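Call for participants: science teachers wanted for classroom radiation trial

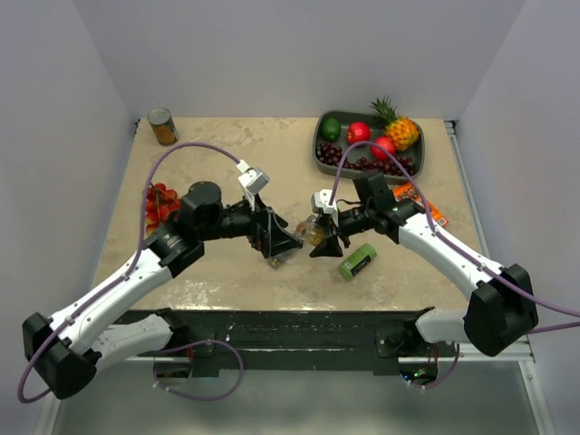 Saskia Hollis writes that schools in the first round found the cloud chamber lesson too long for a single period, and the plan is now 45 minutes.

Favlow seeks 2 teachers of physics or general science for the second round of the Menon lesson series, starting in March. Applicants must teach pupils aged 11 to 14 and have use of a room that can be darkened.

Each school receives a Fokar counter on loan, 100 printed worksheets and a check source with a safety sheet. Teachers record background counts at a fixed spot and return the readings – blank entries included – by Sunday evening each week. A payment of £1000 goes to the school at the end of the term.

Apply by letter to Favlow, Urnonska House, with the head teacher's written consent.

Comments

Is the source allowed in primary schools?

Ours only has blinds – would that be dark enough?

Same question about blinds. Also, can a technician apply jointly?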